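Patwary Institute of Applied Technology
Equipment Planning Group
Minutes of the December meeting

Present: Annapurna Gowda (chair), Sajib Uddin, Rajitha Kodikara, Tharushi Haque
Apologies: Sabina Sheikh

1. Minutes of the previous meeting
The minutes were approved with one correction. Under item 4, "service contract" should read "extended warranty."

2. Manipulation laboratory: current equipment
Ms. Kodikara reported on the two-arm workstation. Bookings have risen since the start of term, and the group running the box and block tasks now holds the station every morning until noon. Requests from the second-year course could not be met in full. She asked that the plan for next year provide for a second station of the same type, so that task programs can be moved between the two without rewriting.
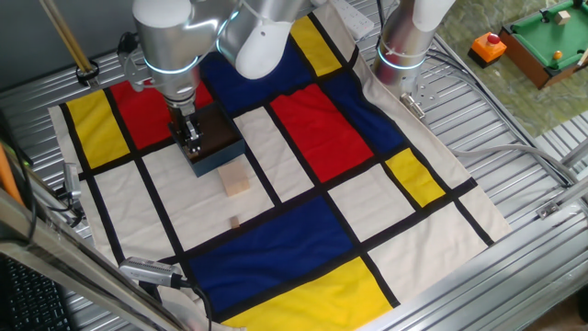 Two-arm workstation, box and block task. Item 2.

Mr. Uddin asked whether the patterned cloth would be needed at a second station. Ms. Kodikara replied that several table coverings are in use and that the cost would be met from consumables.

3. Quotations
Two quotations had been received for the second station. Lorkivar offers both arms, grippers and controllers as a package, with delivery in 9 weeks. Fasel quotes for the arms alone at a lower price, leaving grippers to be bought separately. Dr. Haque noted that the Fasel quotation does not include installation or operator training.

It was agreed that the quotations could not be compared as they stand. Fasel will be asked to requote on the full package. Lorkivar will be asked to confirm the price of spare gripper fingers, which were left off its list.

4. Budget
The chair reported that the equipment fund can meet 50 percent of the cost in the current year. The balance would fall to next year's allocation. Dr. Haque asked that her reservation about committing next year's funds before enrollment figures are known be recorded.

Resolved: that the purchase be approved in principle, subject to revised quotations. Moved by Mr. Uddin, seconded by Ms. Kodikara. Carried.

5. Dodimico software license
Deferred in the absence of Ms. Sheikh.

Actions
Mr. Uddin: request revised quotations from both suppliers.
Ms. Kodikara: supply floor plan and power requirements for the second station.
Ms. Sheikh: circulate license renewal terms.

The meeting closed at 4:50 p.m.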